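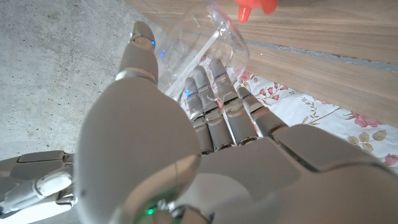
Student Projects / Hand Skills Club / Data Card

Hustow Tabletop Set

Hello, and thanks for stopping by! You've found the notes for the Hustow Tabletop Set, a small collection of robot hand recordings put together by the after-school robotics club at Brenamdale. We named it after the building we meet in, mostly because the folder was already called that and by October it was too late to change it. If you only want to load the files, skip down to "Getting started." If you have a minute, please read the rest, as the members worked hard on it and there are a few things in here that will save you an afternoon.

What's in it

The set has 145 recordings, split over 33 tasks. Every recording comes with video from the wrist camera, the joint positions for both hands, and a short sentence typed in by the student who was driving. We left those sentences the way they were written (spelling and all), so you will find "pick up the clear tub" in one place and "get the see thru cup thing" in another. There is a cleaned-up column next to the original one if you need your labels tidy.

Most of the tasks are household stuff: lifting, turning, handing over from one hand to the other, putting down gently. Clear plastic containers get a whole group to themselves, and they're my favorite part of the set. With the thumb on one side and the fingers on the other, the camera looks straight through the plastic at whatever is behind it, so a flowered cloth turns up bent and stretched inside the very thing you're trying to find the edge of. Add the blue lights on the fingers, which can show up as a faint reflection in the container, and you have a pretty good workout for any grasp detector. We talked about taping over the lights and decided to leave them alone.

How we recorded

Students worked in pairs, one driving and one keeping the log, and swapped after 20 minutes. Inmaculada Iglesias wrote the logging script and also the checklist that goes with it, which I'd recommend to any club even if you never touch our data. The cloth was her idea too! A plain background was making our first model look a lot smarter than it was.

Getting started

Unzip the archive, open the folder called curley, and run the viewer from there. It wants the index file sitting right beside it. Pick a task number, press the space bar to play, and use the arrow keys to step through one picture at a time. The folder called fankhauser holds our practice runs, and you can ignore it unless you enjoy watching people learn.

Known problems

In 2 recordings the left hand's joint log starts late. They are marked in the index under "notes."

The hand is large in the wrist view and hides a good part of the table, so please don't use these videos alone to judge where an object was set down.

Task names changed partway through the fall. The index uses the new ones, but the log sheets still have the old.

Using and sharing

Classroom and hobby use is fine with us, and so is remixing. Please keep the students' credit file with any copy you pass along. If you find a mistake, or train something fun, leave a note on the project page and one of us will get back to you, usually after the 4 p.m. meeting.

Ornella Greco, club advisor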